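Reviews > Hardware > Grippers

Gromen parallel gripper kit, second look

Posted Sunday, December 12, 2021 by Kianoush Jafarzadeh

Print this page | E-mail this page

I have had the Gromen kit on the arm since October. The box holds the gripper body, 2 fingers, a flange adapter and a driver board. Firmware is build 1514. Earlier builds drop the position report after a stall, so update before doing anything else.

Thin items are the hard part. A card in a sleeve gives the fingertips very little edge to work with, and a soft wallet gives way under them. I run the closing speed at 700 in the config file – units are not documented – and let the current limit end the move. The factory value is 2034, too fast for anything flat.

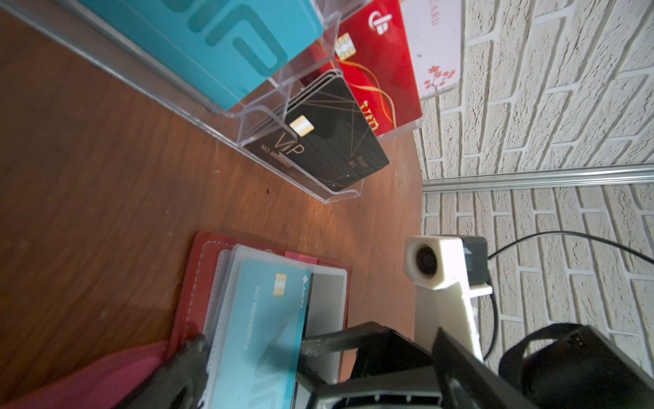
The current limit can be set in up to 16 steps. Steps one through three are usable for cards. Above that the sleeves start to bow. The Sillitz gripper I had before had finer control at the low end, but its driver needed a separate supply and the manual was worse.

Setup with the Amrani controller took an evening. The Dirside plugin loads without errors but swaps open and close, so flip the sign in the joint file. Support answered my ticket on this and gave no date for a fix.

Next on the list is backlash, once the replacement flange screws arrive.

Print this page | E-mail this page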